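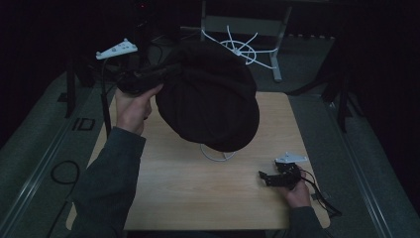

Hand-held gripper pair with mounting plates: review after a season of use

Last updated Tue 22 December

Search this site Enter keywords Go

We bought a pair of Moroz hand-held grippers in September for a demonstration project at Studormont. The work is recording people doing ordinary handling jobs, mostly with soft goods: caps, scarves, gloves, folded shirts. The recordings go toward training an arm we don't own yet. This review covers the grippers, what we had to buy to go with them, and what I would budget if I were starting over.

What you get

The pair comes in one case with two grippers, two cables, a set of mounting plates and a bag of screws. The jaws are black and fairly coarse. You hold one in each hand and squeeze to close. There is no motor in the version we bought. A powered one exists, and we decided against it because we wanted the operator's hand to set the force.

Assembly took most of a morning. The plates go on with small screws that are easy to strip, and the instructions show the left and right plates in the same drawing. Put the first one together completely before opening the parts for the second.

How they handle

For boxes, cups and anything with a flat side, they are fine from the first hour. Soft goods take longer. A cap is a good test because it has no firm edge except the brim, and the crown folds up as soon as you pinch it in the wrong place. Lifting one off a stand needs only one gripper. Putting it back so that it sits straight is the hard part, and our operators usually end up using the second gripper to steady the stand or tug the fabric down.

New operators needed two sessions before their recordings were worth keeping. Plan for that in wages. We had written the schedule as if people would be useful on the first day, and we lost most of a week.

The weight is acceptable for short tasks. After an hour of steady work people start resting their elbows on the table, which changes the way they reach, so we now break every 40 minutes. The grip has one size. Operators with small hands had trouble closing the jaws fully, and one of them wrapped the handle in tape, which made it worse. If your crew varies a lot in hand size, ask to try the grippers before you order.

Cables

This is my main complaint. Each gripper has a thin cable, and it is too short for a table of normal depth if your recording box sits on the floor. With the supplied cable the operator can feel it pull when reaching across. We bought extensions, which fixed the reach and left us with a lot of loose cable on the carpet.

You will want a boom or some kind of overhead support, or at least clips along the table edge. None of this is in the case. We used clips because they were cheap, and they are adequate as long as someone checks them at the start of each session. I have stepped on a coil more than once.

Mounting plates

The plates are light white plastic. They hold their angle well if you tighten them properly and badly if you don't. One of ours cracked at a screw hole in the third week. Moroz sent a replacement without argument, but it took 11 days to arrive, and work stopped in the meantime. Buy spares with the original order. We now keep 4 on the shelf.

They also get knocked. Anyone who puts a gripper down on the table will sooner or later put it down on the plate. A simple rest for each gripper would prevent most of this, and at this price I think one should be included.

Software

The grippers record through a program called Cloltotell, which is licensed separately by the year. It is plain and it has crashed on us only a few times. Naming files is clumsy, and you cannot change the task label once a session has been closed, so a typing mistake stays in the record until you fix it by hand afterward. Export is slow but dependable.

Check the license terms before you put a number in your budget. Ours covers one recording station. A second table would need a second license, even if the two are never used at the same time.

What it cost us

I can't give the price of the grippers because we were quoted for a package. I can say what we spent outside it. We set aside 1000 dollars for accessories and got through it well before the first month was over. The largest single item was stands and clamps at 517 dollars. After that came extension cables, floor strips, a plain wooden table, and the objects themselves.

Don't forget the objects. A recording project uses up more of them than you would expect. Caps lose their shape, and a cap that has gone limp behaves differently from a new one, so you either replace it or note the change. We also needed display stands that stay put. The light wire kind slides when the fabric drags on it. A heavier base would have saved us some retakes, and I would spend the extra money there before spending it on anything for the table.

Room costs are easy to leave out too. You need floor space on every side of the table, somewhere for the stands, and steady light. We run our room fairly dim with blackout curtains on the windows, and the curtains came out of a different budget only because I asked early.

Compared with the other option

We also had a Prulteo set on a two-week trial. The handles are more comfortable and the cables are long enough. The jaws are smoother, though, and knit fabric slipped out of them often enough that we sent the set back. If your work is mainly with packaged goods, I would pick the Prulteo. For clothing, the coarser Moroz jaws hold better.

Should you buy it

If you are planning to buy an arm next year and want to start collecting recordings now, this is a reasonable purchase. Get the long cables quoted in the same package, get spare plates, and hold back a good part of the budget for stands. If you only want to find out whether a task can be automated at all, rent a pair for a month first. Moroz does rent them, but it isn't on the price list and you have to ask.

We are keeping ours. The second station is on hold until the license question is settled.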